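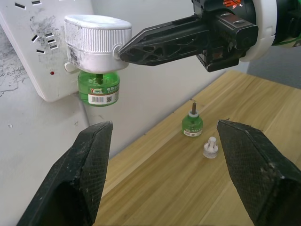
Keisha Holloway: Try another socket before you order anything. Is the red light on the strip lit?

Yes, it's lit. The repellent heater still smells of nothing after 2 hours. The refill is the green liquid type. I've asked for the bottle to be unscrewed from the heater and screwed back in, in case it was cross-threaded.

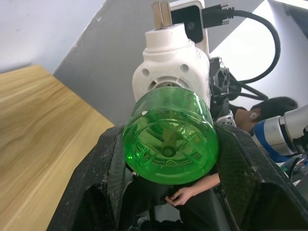
The neck is seated in the white housing and the new refill from Guo has the same neck, so I've ruled out a wrong part. Next on the list is the strip itself, the one hung under the pink fish tag.
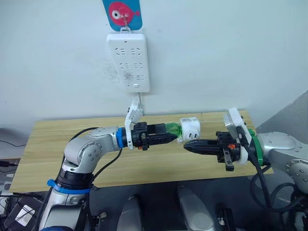
Mervin Kennedy asked whether the prongs had been wiped, as his went dull over the winter and made poor contact.

Will do that with a dry cloth. Also to check: the small switch at the bottom of the strip.
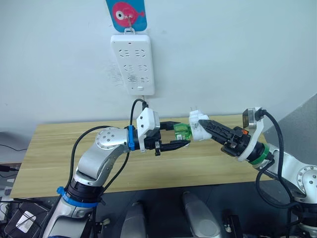 It gets knocked when the table is pushed back. Leaving this open until 9 tonight, then I'll update.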